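Das Abtropfgestell gehört auf den Tisch
Sprechnotizen, Marlene Lammers, Hausabend bei Hagedorn
Lesezeit: 2 Minuten

(Erst anfangen, wenn die Kaffeemaschine fertig ist. Gegen die kommt man nicht an.)

Guten Abend. Ich habe 30 Minuten bekommen und werde 12 davon über Abtropfgestelle reden. Wer wegen der Dunstabzugshauben hier ist: Die kommen nach der Pause, der Kollege ist nüchterner als ich.

Kurz zur Vorgeschichte. Wir haben für Trumby im Mai 297 Haushalte gefragt, was sie in der Küche am meisten stört. Ich hatte auf den Backofen getippt. Genannt wurde der Platz neben der Spüle, der Platz, den es nicht gibt. Da steht das Gestell, daneben das Brett, davor der Lappen, und irgendwo dahinter wohnt noch ein Basilikum.

(Pause. Wer jetzt nickt, hat auch so ein Basilikum.)

Mein Vorschlag ist unpopulär, in meiner eigenen Familie sogar verboten: Das Gestell zieht um. Auf den Tisch, ans hintere Ende, und vorne bleibt die Platte frei.
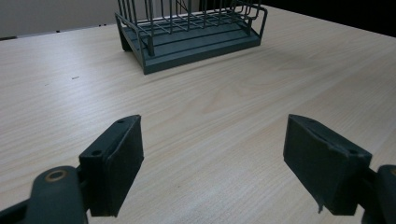

Der erste Einwand kommt immer vom Holz. Das arme Holz! Da tropft es doch drauf! Ja, deswegen legt man etwas drunter, ein Tablett oder ein gefaltetes Tuch. Ein Holztisch hält mehr aus als die Leute, die ihn mit Untersetzern bewachen. Meiner ist gezeichnet von Rotwein, Bastelkleber und einer Steuererklärung.

Zweiter Einwand: Wo essen wir dann? Vorne. Gemessen habe ich zu Hause, das Gestell nimmt hinten 380 Millimeter weg, und dort saß ohnehin nur der Besuch, den man nicht zu lange dabehalten wollte.

(Falls Gelächter ausbleibt, direkt weiter zu Plorkedach.)

Die Kollegen vom Projekt Plorkedach haben es anders gelöst und das Gestell in den Oberschrank gehängt. Sehr elegant. Man räumt Teller mit erhobenen Armen ein, und das Wasser läuft einem in den Ärmel. Ich war einen Montag lang zum Probespülen dort und hatte danach keine Fragen mehr.

Zur Farbe noch: dunkel. Auf hellen Gestellen sieht man jeden Kalkfleck, und dann putzt man das Ding, das für das Geputzte da ist.

(Übergabe an die Dunstabzugshauben. Wasserglas mitnehmen.)

Zuletzt erschienen
Tindon im Alltag: Schubladen, die nicht klemmen
Wohin mit dem nassen Geschirrtuch?
Hagedorn, Hausabend: Programm nach der Pause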